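Ticket: Habit timer in Lamby eats the evening
Opened by: Ida Kleinschmidt
Status: Open, second visit
Product: Lamby day planner, Undton build

I bought Lamby to stop wasting my life. So far it has taken two evenings of it, so I'd like a word.

The problem: I set a block called "Read" for 7 p.m. When the block ends, Lamby asks what I chose to do instead. There is no button for "I read." I can pick Rest, Drift or Avoid. I picked Rest, and my weekly page now says I am resting with purpose.

Tried so far: signed out and in. Deleted the block and made it again. Turned off Gentle Questions, which turned itself back on Sunday.

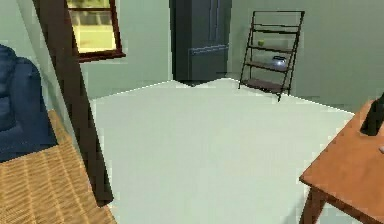 Reply from Ogola support: Please clear your intentions and restart.

Cleared them. It felt drastic, but fine. After the restart the block came back under its old name with a 2000-minute goal attached. I did not set that. I like books, but I also have a job.

Reply from Ogola support: Is the Grunosano calendar linked?

It was. Unlinked it, and the goal went away. The missing button is still missing. Left the 7 p.m. block running as a test, read a chapter, and was logged as Drift.

Please send this to whoever writes the buttons. I'll keep using the kitchen timer until I hear back.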